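Keep the Old Toys

My sister-in-law says a child over five does not need soft toys. I respect her, but I think she is wrong.

When we moved from Utusach, I gave away 20 of my son's things in one afternoon. I was proud of the empty shelf. He did not cry, he only asked me who would know their names now. I had no answer for him.

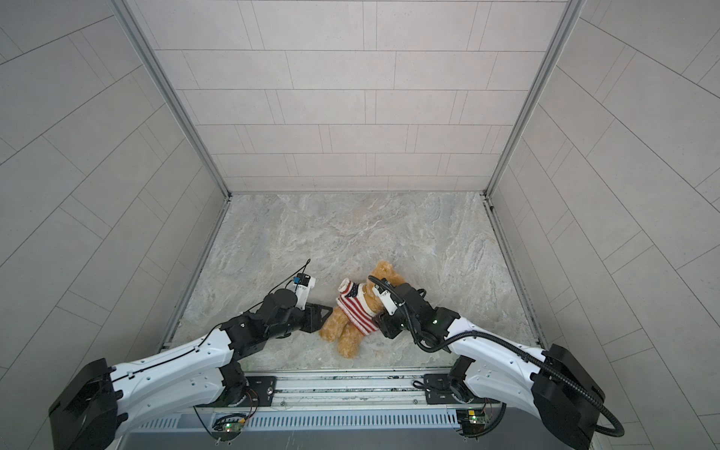

A teddy bear on a marble-patterned floor.

We adults keep a lot also. My neighbor Mudassar Butt still has his school tie, and I have 1,277 photos in my phone which I never open. Why must the child be the practical one in the family?

People tell me that toys collect dust. It is true, and so do books. You can wash a toy, and you can mend a sweater if somebody in the house still knows how to knit. 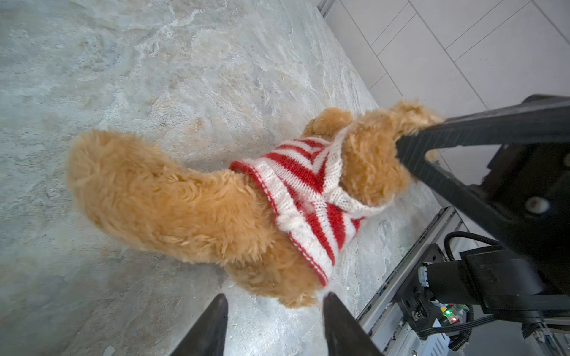
Page last changed: March, 5 p.m.

So now I ask before I give anything away. If my son says no, it stays, even when I do not understand the reason.

Shazia Memon

Recent opinion
Waqas Pirzada: The bus to Sornell is too early
Parveen Abbasi: Let grandparents be strict
Rhydian Bellis: Why I stopped ironing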